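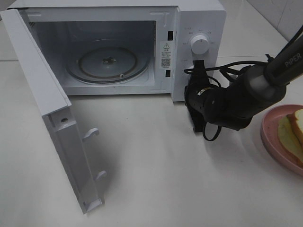 **Vivmont Home Board > Kitchen > Small appliances**

## Two-knob microwave, worth keeping?

**lastlow_flat**, 12 May 2018

Moved into a furnished place and the kitchen came with a plain white microwave. Two dials and a push button, no display. The writing round the top dial is in Chinese and so is the warning sticker inside the door opening. I can't read any of it. I mostly do porridge and leftovers.

Questions, in order of how much they bother me:

1. Does the glass plate need to come out every time I clean, or is a wipe enough? Also, the white table it sits on has a faint curved line in the top. Will that come out?

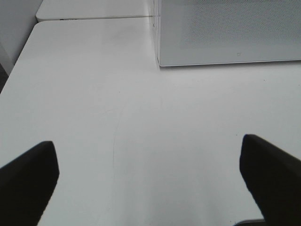 2. Is it normal for the door to have no handle?
3. Which dial is which?

---

**qian67**

Top dial is power, bottom one is the timer. The timer has numbers round it so you can't go far wrong. The round button under them opens the door. No handle is normal on these.

Take the plate out. Bits get under the rim and the ring it runs on starts to grind.

---

**Homura**

> Take the plate out.

Once a week is plenty. I've had mine six years and wipe the plate where it sits. What I would do is leave the door wide open for 15 minutes after cooking anything wet, so the steam gets out.
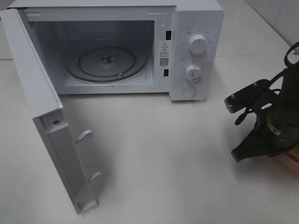 I also put a bowl of water with a slice of lemon in for a couple of minutes, then wipe the walls with a cloth. No sprays. Keep the cloth wrung out near the little holes in the side wall and the two slots where the door hooks go in.

---

**qian67**

Once a week is fine if you only heat soup. Porridge boils over and sets like glue. I'd still lift the plate, it takes 20 seconds. And don't leave the door hanging open in a small kitchen, somebody will walk into it.

---

**Homura**

Mine has never been walked into. We'll have to disagree.

---

**toastrack50**

For the line on the table, try bicarb and a damp cloth. If it's still there after that it's a scratch and you can stop rubbing. Put the microwave over it.

On keeping it, I would. Dials are easy to live with and a plain front wipes down quickly. My last one had a touch panel and I never used more than two of the settings.
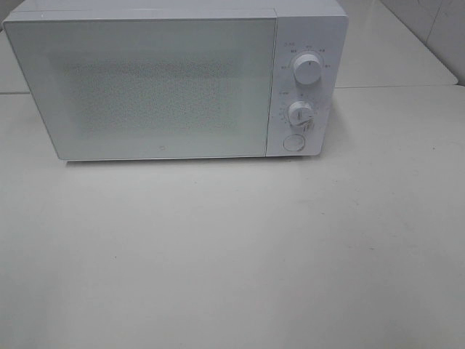 *White microwave with the door shut, dials and button on the right.*

---

**lastlow_flat**

Thanks all. Keeping it. Plate comes out on porridge days, and I'll get some bicarb for the table. Does the plate go in the dishwasher or should I do it by hand?

---

**qian67**

By hand. Let it cool first.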